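Household Chores Programme – progress report to the Uvent fund
Second reporting period, to the end of December
Prepared by the Trorberg workshop

1. Where we are

The grant asks us one question: which household and small shop-floor chores can a machine do now, at a standard a paying customer would accept, and which can it not. We said at the start that we would answer it chore by chore and would not give a single score. That is still the plan.

The list agreed with the fund has 17 chores on it. At the end of this period 5 are rated as ready for trial outside the workshop, and the rest are split between "works with help" and "not yet". The five are wiping a flat surface, moving empty boxes from shelf to trolley, sorting cutlery into a tray, emptying a small bin into a larger one, and putting hand towels on a rail. The last of these was a surprise to us. It only holds for towels of one size and weight, and we have written the rating that way.

2. Work done in the period

Most of the time went on small tidying jobs at the kitchen sink and on the staff-room counter. These were moved up the list after the first report, when the fund's reviewers pointed out that we had spent too long on floors. Floor cleaning is already served by machines people can buy, and we have stopped work on it except for stairs, which stay at "not yet".

We collected 800 demonstrations of the small tidying jobs. In each one a person does the chore at a table using a pair of hand-held grippers, so that the movements recorded are ones a machine with the same jaws could make. This is slower than doing the job with bare hands, and new operators take a while to stop reaching for things with their fingers. The benefit is that very little has to be thrown away afterwards. Under the old method, where operators wore gloves, a large share of the recordings showed grips that no gripper of ours could copy.

The demonstrations were then used to train the arm at the Clatano site. We ran 133 test attempts there on chores it had seen demonstrated, using objects it had not met before. The full table of results is with the fund's technical adviser. In general terms:

Rigid objects of a sensible size (cups, tins, the plastic tubs the canteen uses) were handled well. Failures were mostly down to poor placing, where the object ended up on its side or half over an edge.

Soft objects were mixed. Sponges did better than cloths, and dry cloths did better than wet ones. A wet cloth sticks to the jaw and comes away with it when the arm withdraws.

Thin flat objects lying on a flat surface remain the worst group. Lids, coasters and sheets of paper are all in it. The arm can push them to the table edge and take them from there, but it does so too slowly to be of use in a shop.

3. Containers and compartments

The first report said that putting things away would be harder than picking them up, and the work since then bears this out. An open box is easy. A rack or basket with divisions inside is a good deal harder, as the item has to go in at the right angle and the jaws have to open without catching on the wires. Operators manage it without much thought, usually by tilting the wrist a little as they let go. The arm has picked up the tilt from the recordings but does it at the same point every time, whether the item is fully down or still resting on a divider.

We have tried two remedies. The first was to slow the last part of the movement, which helped the rate and made the whole job tedious to watch. The second was to record more demonstrations of the placing step alone, with the item already held at the start. We think the second is the better use of money and have set aside operator time for it in the next period.

4. Shop-floor chores

Nowakowski let us use their stockroom before opening, from six in the morning, for the trolley and box work. Their staff were helpful and direct. The main complaint was that the machine stops when a person walks past, which happens often in a narrow stockroom. We have not relaxed the stopping distance and do not intend to during the grant. It does mean that figures from an empty room say little about a working day, and from now on we will report the two separately.

Refilling shelves with mixed goods has been dropped from "works with help" to "not yet". The help needed was close to a full-time job.

5. Current work at the table

Sink items are the main subject at present: sponges, brushes and scourers, going in and out of a wire basket. The sponge is a useful test piece. It will squash into a gap it does not fit, so a careless placement can look like a good one until the next item has to go in beside it.

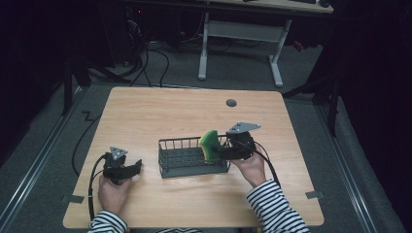
The draft of this report went to our partners for comment. Clatano replied that the ratings are too kind to the sink chores, and that a home user will not care how neatly a sponge goes into its slot if it takes a minute to get there. They would like a time limit written into every rating, set by how long an ordinary person takes, with some allowance on top. They also asked that "ready for trial" should require a full session with no one stepping in.

We accept the point on time and will add a limit for each chore before the next report. On the second point we would prefer to allow one intervention per session for the present. Without it, two of the five would lose their rating over faults that take a moment to put right – a dropped spoon, a towel hung with one corner folded under.

6. Spending

Spending is within budget. Operator hours ran over the estimate during the gripper training weeks and were covered by the unspent floor-cleaning line, as agreed by email. Replacement jaw pads cost more than planned and we expect that to continue.

7. Next period

– More placing-only demonstrations, starting with divided baskets and moving on to cutlery drawers.
– Time limits for all chores on the list.
– A second stockroom visit, during opening hours if Nowakowski agree.
– Wet cloths, using a different pad material.
– A decision on whether thin flat objects stay in the programme. We would like the fund's view on this before we order the suction parts.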